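Ticket 2249: Schwamm rutscht beim Anheben aus dem Greifer (Simulation)
Projekt: Tilahun / Spülen und Wischen
Gemeldet von: Tsz-kin Cheng
Angelegt: 3. November 2018
Status: offen, Umgehung vorhanden

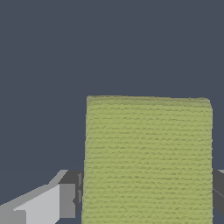 Problembeschreibung

Aufgabe ist »Schwamm nehmen, Spülbecken auswischen, Schwamm ablegen«. In der Simulation fährt der Greifer richtig an, ein Finger links, einer rechts vom gelbgrünen Block, Oberkanten der Finger auf gleicher Höhe. Das Schließen wird als erfolgreich gemeldet. Beim Anheben bleibt der Schwamm trotzdem in vielen Läufen liegen oder dreht sich zwischen den Fingern weg. Von 1000 Läufen über Nacht sind 13 bis zum Ablegen durchgekommen.

Umgebung

Simulator: Brorkex, Standardszene Küche
Greifer: Zweifinger, Modell aus dem Ordner Hornier
Objekt: Schwamm, starrer Quader mit Rillentextur
Steuerung: Positionsregelung, keine Kraftvorgabe

Bisher geprüft

1. Anfahrhöhe in 12 Stufen verändert. Tiefer greifen hilft ein wenig, aber nicht genug.
2. Reibwert am Schwamm verdoppelt. Er bleibt öfter hängen, klebt dann aber auch beim Ablegen am linken Finger.
3. Rillen an der Vorderseite als Ursache vermutet. Textur entfernt, gleiches Ergebnis. Die Rillen sind nur aufgemalt und haben keine Kollisionsgeometrie.
4. Kollisionskörper eingeblendet. Der Körper des Schwamms ist ein gerader Quader, das sichtbare Modell wird nach unten etwas breiter. Die Finger stoppen deshalb an einer anderen Stelle, als man nach der Ansicht erwartet.

Kommentar Support

Punkt 4 ist sehr wahrscheinlich die Ursache. Der Regler sieht die Zielposition als erreicht an, bevor überhaupt Druck auf dem Objekt liegt. Bitte Kollisionskörper aus dem sichtbaren Netz neu erzeugen und den Griff über eine Kraftschwelle beenden lassen.

Antwort T. Cheng

Kollisionskörper neu erzeugt, Kraftschwelle gesetzt. Das Anheben klappt jetzt zuverlässig. Das Wischen nicht. Der Schwamm ist bei uns ein starrer Klotz, er gibt nicht nach und nimmt kein Wasser auf. Sobald er schräg auf den Beckenrand trifft, springt der Arm zurück.

Clirnumdale fragt nach, ob man die Aufgabe im Januar am echten Becken vorführen kann. Meine Einschätzung: greifen und ablegen ja, auswischen nein. Ein nasser Schwamm wiegt jedes Mal anders und verformt sich im Griff, dafür haben wir weder Modell noch Messwerte. Für den Werkstattbereich sieht es besser aus, starre Teile von einer Kiste in die andere legen würde ich zusagen. Bei Haushaltsarbeiten mit weichen Sachen sind wir noch nicht so weit, und das sollte auch so im Angebot stehen.

Kommentar Support

Einverstanden. Ein verformbares Schwammmodell läuft in Brorkex derzeit nur als Testfunktion und ist für lange Serien zu langsam. Bis dahin als Umgehung die Bahn am Beckenrand nachgiebig fahren und die Geschwindigkeit halbieren.

Offene Punkte

Verformbares Modell mit kurzer Serie testen (Cheng)
Warnung ausgeben, wenn Kollisionskörper und sichtbares Netz voneinander abweichen (Support)
Gleichen Fehler bei Lappen und Topfreiniger prüfen, beide stammen aus demselben Objektordner
Text für das Angebot an Clirnumdale anpassen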